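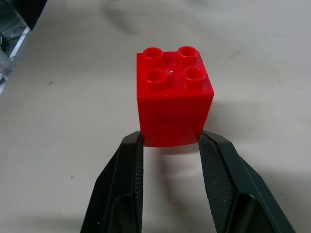

Run 284

Hayley Haslam squeezed the hand control until the fingers met the red brick. She had done 283 of these since September, all for Keltbridge, and her thumb ached.

"Slower on the lift," Fakir said from the other desk. "It copies you. If you jerk, it jerks."

"I know what it copies."

She breathed out and raised her wrist. In Sotham her mother would be starting supper.

"Keep that one?" Fakir asked.

"Keep it," she said, and reset the arm.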